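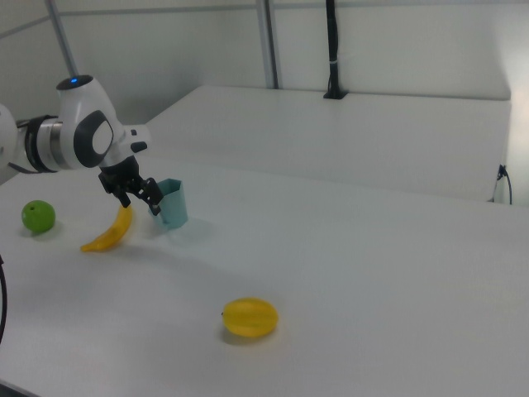
How long should the Zavala starter sit before we mix the rye dough?
Leave it 16 hours at the cool end of the bench, then mix.

April 23, 2022. Made one batch with 400 g rye flour and 145 g starter, salt as in the January sheet. Dough was stiff, so I added a splash of water and wrote it on the tub lid. Crumb still tight near the bottom crust. Ida Gerlach thinks the Herlow oven runs low on the left side and wants a second thermometer in there before the next bake.

Flour: the Clumar sack is nearly done. Gudrun Strobel is ordering more, same grind.

Next batch: same weights, longer proof, loaf on the right. Feed the starter tonight and put the date on the jar.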